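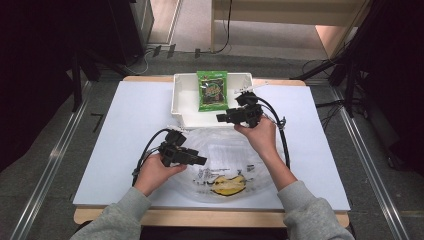

Javmont open day: bagging demo

Notes and clips from the Javmont visit, 2/10/19. Compiled by Sarla Sandhu.

Task: green snack packet, white tray, clear plastic bag, two hand-held grippers.

Contents: 444 clips, one folder per visitor group.

Read before use

The host called this "robot-ready". I'd wait. A person's hands hold both grippers, so the clips tell you how people move. No robot ran the task during my visit, and my question about failure rates got a brochure.

Labels are mine and unchecked.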